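Nidatlow Hand Kit, pair
Handheld grippers for collecting demonstration data

2025-10-12
By Rochelle Blackwood

Back in stock after the gap over the summer. Sorry to everyone on the waiting list, emails have gone out, check your junk folder.

The Nidatlow is a hand-held gripper for recording household tasks, no arm needed. You hold it, do the job, it records. Sold in pairs as most of you are doing two-handed work now (folding, bagging, making beds). Singles by request, ask Haris.

What you get: 2 grippers, yellow finger sets fitted, 2 charging leads, numbered code stickers, soft case. Spare fingers sold seperately, 5 to a bag. Same black housing as the last batch, same screws, so your old brackets will fit.

Fingers. Flat, tapered, oval cut-out near the top. Good on cloth. Trousers, cuffs, waistbands, thin jersey. Less good on very slippery linings, we're working on a grippier tip but no date for it yet.

Clothes folding on a double bed, all from one home collection:

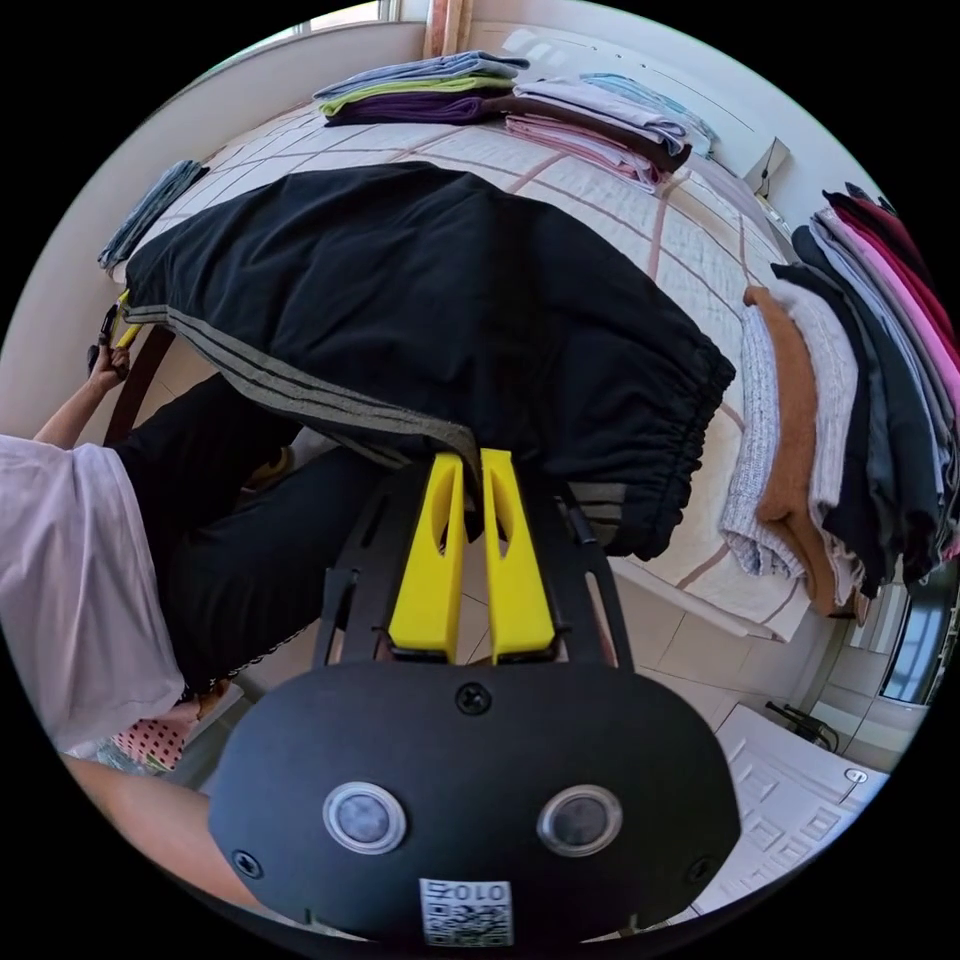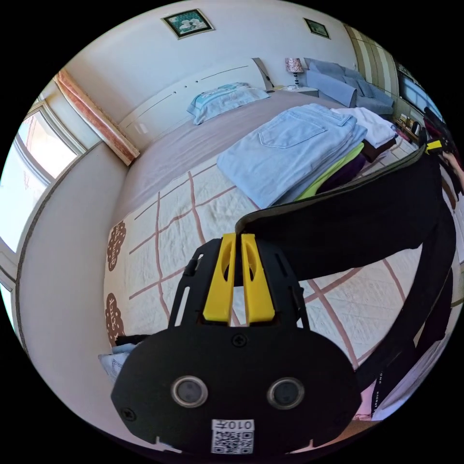
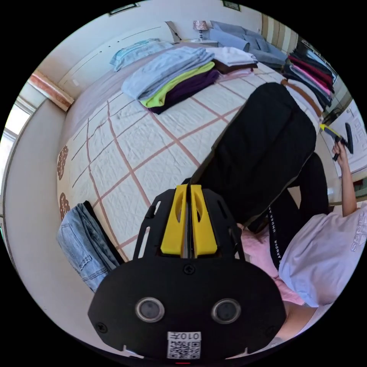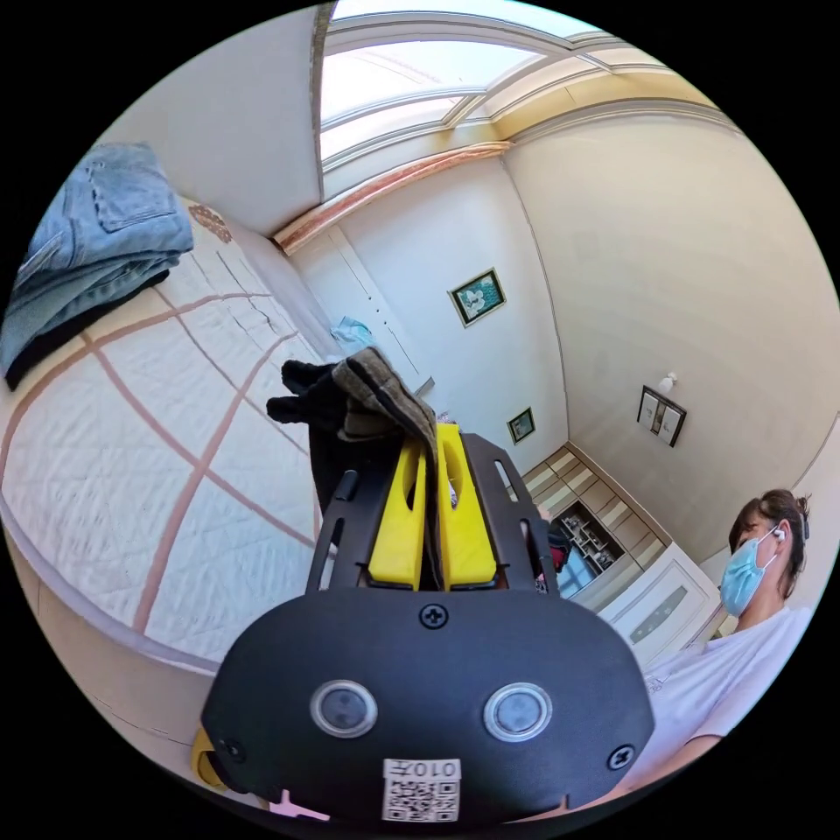
Running a home session. Few things we get asked a lot.

Let people fold how they fold. Don't hand out a method sheet. Maham Sandhu ran our first folding set in Nistholm with a fixed fold and the model learned that fold and not much else. Second go she just said "put it away like you normally would" and the data was far more useful.

Mix the pile. Jeans, knitwear, T-shirts, socks, track pants. If it's all T-shirts you'll be back next month doing it again.

Keep fumbles in. A dropped cuff and a re-grab is worth having. Only bin a take if the recording itself is broken. Mark start and finish with the button, one press each, wait for the beep.

Breaks! 10 minutes off every hour, wrists get sore before people admit it. Hina Malik does the operator training and is strict on this one.

Wipe the lenses between takes. Fluff off knitwear is the worst for it. Dry cloth, no sprays.

Daylight is fine, lamps are fine, swapping half way through a take is less fine. Pick one and stick with it till the take is done.

Get consent from everyone in the home, not only the person holding the grippers. Form is in the case, under the foam. Spare copies from the downloads page.

Battery. Up to 5 hours per gripper, less if it's cold. Charge both together, otherwise one goes flat mid session and the pair of recordings won't match up.

Files. Each gripper writes its own, the Arain desktop tool joins them by sticker number. So don't swap the stickers about. Gizella Farkas on support has had a fair few calls on this and it is a pain to undo. Lost a sticker? Email her with the serial and she'll post one.

Our own folding set is at 813 takes so far and comes free with any pair if you want something to train on while you wait for your own. Ask when you order, it doesn't get added automaticaly.

Price: 813 the pair plus VAT, delivery in 10 working days. Schools and universities, get in touch first as there's a different form. Returns inside the month if unused and the case is still sealed.

Trade counter is at Nerkville, collection by appointment. Please ring ahead, Haris Minhas is in and out.

Related items
Nidatlow spare fingers, yellow, bag of 5
Nidatlow charging lead, single
Code sticker sheet, numbered
Arain desktop tool, 2 seat licence
Wrist support, small / large
Soft case, replacement foam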